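Cane tips and grip sleeves, bench notes, September

Print | E-mail 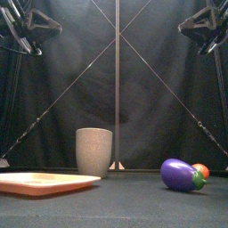
Black tabletop, curtain behind, gripper each side.

Morning. Picked up the ferrule wear job where it was left. Stokano tips, gray, the wide-base ones. Sample A went on the shaft last thing yesterday and I let it sit overnight so it could settle. Still rotates a little under hand pressure. Not supposed to. Shaft is at the low end of the size range by caliper, so call it a loose fit and carry on, people at home will have loose fits too.

Start of run, counter at zero. Load as per the sheet taped inside the cupboard door. Plain vinyl tile under it, same batch as before, wiped with alcohol. Do NOT use the floor cleaner in the green bottle, it leaves a film, see entry for the Murín tips where we chased a fake result half a day.

Stopped to look at 100 cycles. Mold flash gone off the outer ring, nothing else. Black-ish smear on tile even though tip is gray. Wiped half the tile, left the other half, want to see if the smear itself changes the grip.

Restarted 9:40.

While it runs: grip sleeves. The foam ones from Umard came in, box was crushed on one corner but contents ok. Smell is strong, left them open by the window. Slid one onto a spare cane handle with water and a drop of dish soap. Goes on fine. Comes off fine too, which is the problem. Someone with a weak hand twists the handle when they stand up from a chair and the sleeve walks round. Tried dry. Couldn't get it on past the bend. Tried hairspray (Juraj's idea, old bicycle grip trick), went on wet, tacky in a few minutes, leave till tomorrow and twist it then.

Note for whoever orders: the Umard sheet gives the inside diameter UNstretched. The last sheet gave stretched. Check before you order the next size or we get a drawer full of sleeves that fit nothing. We already have that drawer.

11:15. Counter stuck. Reed switch again, magnet had crept along the arm of the rig. Lost some cycles, can't say how many. Pushed the magnet back, epoxied it, waited. Marked the log with a line. Anything before the line for sample A is a minimum.

Took the tip off during the wait. Inner washer is seated, no cut through. The ring pattern on the outside edge is wearing on one side only. Rig is dropping the shaft slightly tilted, which I sort of want, that is how people walk, but it should be the same tilt every time and I dont think it is. Shimmed the guide with a strip of drink can. Better. Ugly.

Phone call from Pumier. They want to know if the tips can go on their loan canes before the cold weather. Told them not yet. They asked about ice. Told them a rubber tip is a rubber tip and for ice they want the flip-down spike, different product, and the spike must be flipped up indoors, it slides on tile like a skate. They have some of the spikes already but no instruction sheets. Send them ours. Somebody remind me, the file is called spike_sheet_final2 and the one called spike_sheet_FINAL is the wrong one.

They also mentioned a returned cane with the height button half out of its hole. Same old thing. Clip collar missing. I said check every loan cane for the collar before it goes out, push the button, listen for the click, turn the collar down till it stops. Should go on the checklist as its own line, at present it's buried under "general condition."

Lunch.

1:20. Sample A past 3,000 on the counter (plus whatever was lost). Pull test on the tile, clean half: still over the pass line. Smeared half: lower, still passes but not by much. Repeated it, same order. So the smear matters. I would not have guessed that much. Need to do the same with sample B on a fresh tile before I say anything to anyone.

Wet tile: quick try only, spray bottle, not a controlled amount of water. Tip grabs, lets go, grabs. Makes a noise like a sneaker. Numbers jump all over so I did not write them in the table. We need a proper wet method. Juraj Danko has a draft from the shower stool work, it uses a tray and a set depth of water, should be able to steal that. Ask him where the tray is.

Carpet: skipped. No carpet. There is an offcut somewhere, brown, rolled up.

2:50. Let sample A run on with the shim in. Sound changed. Went over and found a tear starting at the neck of the tip, just above where it flares. Small. Stopped it there, counter 3,649. Photographed with the ruler, bagged, labeled. Tear is on the side AWAY from the wear. Bending, I think, with the loose fit letting the neck work back and forth on the end of the tube. The tube end is also sharp. Ran a finger round it and yes, burr. Stupid, should have been deburred before the first run.

So what does sample A tell us:
- tread lasted well, better than the Murín one did
- neck tore, but on a loose shaft with a burred end, so not a fair fail
- dirty tile costs more grip than tread wear does, at least up to here
- first part of the count is not trustworthy

Deburred the tube with the round file, then fine paper, then wiped out. Measured again. Still low end of range. For sample B I'll use the other tube, which is nearer the middle, and keep this one for a repeat with a loose fit done right. That makes 2 runs on the loose tube in total and I think that's enough to say something about it.

Sample B mounted 3:30. Twisted by hand, no movement. Took real effort to get it on, had to stand on it. A person at home with bad wrists will not manage that. Put it in the notes for the sheet: have someone else fit the tip, press down on a hard floor and twist, don't hammer. And look down at the bottom of the tip every so often, if the rings are gone in one spot replace it, don't wait for the rest to catch up.

Price thing, not for today but writing it down so I stop thinking about it. The Stokano tips cost more per pair than the ones on the loan canes now. If they last like this on a proper shaft then it evens out, only if people keep the same cane that long, and loan canes come and go. Pumier may not see any benefit. For people who buy their own it makes more sense. Ask for a price on the bag without the retail card.

Sleeve with hairspray, checked early, couldn't resist. Moves a little. Still damp inside I think. Leave it alone!!

4:45. Sample B running quiet. Nearly 100 of the small washers left in the tub, fine for now. Left the guard down and the note on the switch. Will not run overnight, switch off before locking up.

To do
- tray from Juraj, wet method
- spike sheet to Pumier (the right one)
- collar check as own line on checklist
- new tile for B, keep the smeared one, write A on the back
- replace drink can shim with something that is not a drink can
- find brown carpet
- twist test on sleeve tomorow, then try the next one dry with talc

5:10 switched off. B looks ok, flash gone, same smear starting. Tile bagged.

Print | E-mail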